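What the surface is made of, and why it matters

18/06/2020

Stone-effect surfaces now account for a large share of the worktops and desks sold to households, and the word "marble" on a label can refer to at least four different products. They differ in weight, in how they stain, in how they can be cut and in whether they can be repaired. The price gap between them is wide, and the photographs in a catalogue are of little help.

Natural marble is mostly calcite, a form of calcium carbonate. It reacts with acid. Lemon juice, vinegar and many bathroom cleaners will dissolve a thin layer of the polished face and leave a dull patch known as an etch. An etch is often mistaken for a stain, but no sealer will prevent it, as the damage is to the stone itself. A stain is a coloured liquid that has soaked into the pores, and a sealer slows that down.

Weight is the second point. A solid marble top measuring 1,270 mm by 900 mm at 20 mm thick comes to a little over 60 kg. Most flat-pack desk frames are not made to carry that on top of a screen and a pair of elbows. Buyers who want real stone on a light frame are usually sold a thin slice bonded to a backing board, and the edge then has to be covered or mitred.

Engineered stone is crushed mineral set in resin. Where the mineral is quartz, acids have little effect on it, but the resin does not like heat. A hot pan can leave a pale ring that cannot be polished out.
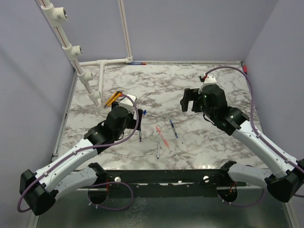 Printed surfaces are the largest group by far. A decorative paper is soaked in melamine resin and pressed on to chipboard or fibreboard, or made up into a separate sheet and glued down. The pattern comes from a scan of real stone, and quality depends partly on how large that scan was. Cheap papers repeat at short intervals, so the same fork in the same vein turns up twice on one desk. The Statthorpe range from Sustora uses a print length of 3,000 mm, long enough that most domestic tops contain no repeat at all. Altıntaş takes another route and supplies shorter papers in several versions, which the fitter is expected to mix.

The weak point of any printed board is the edge. Water that gets behind the edging swells the core, and a swollen core does not go back down. Denby, a small maker of desk tops, leaves its glued edges under clamps for 72 hours before trimming, and moved to a thicker edging strip last July after a run of returns.

Self-adhesive vinyl film is the cheapest option and the easiest to reverse. It should go on to a clean, sealed surface, with the backing peeled a little at a time - never all at once. Corners lift first. A hairdryer on a low setting will soften the film enough to press it down again, though the glue weakens each time this is done.

Cleaning advice is short. Warm water and a small amount of washing-up liquid will suit all four. Scouring powder will scratch a gloss finish on any of them, and bleach should be kept away from natural stone and from film.

For anyone buying second-hand, the underside is the place to look. Chipboard shows itself at once, and so does a backing board. Veins that run over the edge and carry on down the side suggest solid stone, although a good printed wrap can do the same on a rounded front.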